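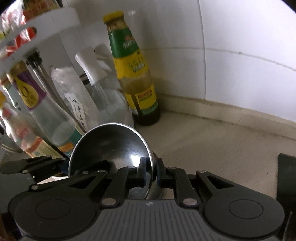 The ladle again, over by the sauces.

Diary > Workshop > August

Newer | Older | All entries | About me

Monday, and I gave the whole evening to the gripper. It had been getting stiff since last week (sticky sauce will do that to anything with joints), so I went round the lower linkage with a cotton bud and warm water, then a tiny drop of oil on each of the silver pins. Tiny! Nasrin Rahimi drowned hers in the stuff in spring and was wiping pads for days.

Then on to the ladle, which I've come to rather dislike. It's steel and shiny and round, so the two fingers have to meet it just so, one pad on the front of the bowl and the other on the outside. I'd set the closing force at 81 on the little dial and Ehsan swears by less, so we argued about that over tea and I left it where it was.

The log says 283 closes since the last clean. I'd like to get to 600 before I strip it down properly, but the left pad is looking a bit shiny to me and I may not hold out. Tahmineh has spares in the Zarei box, must ask her.

Packed up at 9, hands smelling of oil. Still need to find the small screwdriver.

Contact | © Soudabeh Rostami | Back to top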